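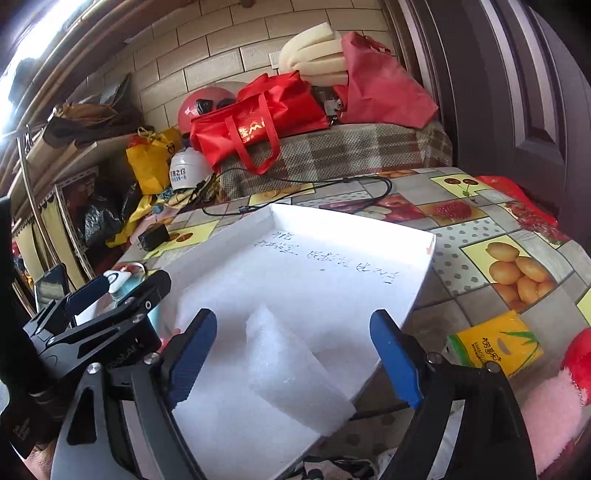

4.2 Breakage and packing material

Figure 3. Foam packing: a translucent white block and a large white tray.

Sellers in the Hovden and Pirley samples were asked how they packed fragile goods and how many parcels came back damaged. The survey covered 1,101 parcels sent by 79 small sellers, most of them dealing in glassware, ceramics and lamp parts. Returns were logged by the sellers themselves, so minor chips are probably underreported.

Foam was the most common fill in both towns. Sellers who reused foam from incoming deliveries kept it for up to 4 months before throwing it out, and few of them sorted it by thickness. Paper fill was more common among sellers who shipped through Clunamano, whose depot charges by volume and accepts soft-sided parcels.

Damage was reported more often for parcels with a gap between the item and the box wall — whatever the fill. This agrees with the drop tests in Section 3, where the position of the item mattered more than the type of foam. The Shboul carton, which has a double wall on the long sides only, did well in side drops and poorly in corner drops.

We left out 2 sellers who changed carton size in May. Their return rates before and after the change could not be compared with the rest of the sample. Storage was not controlled either, and several Pirley sellers kept their cartons in unheated sheds. The cost of each packing method is taken up in Section 4.3.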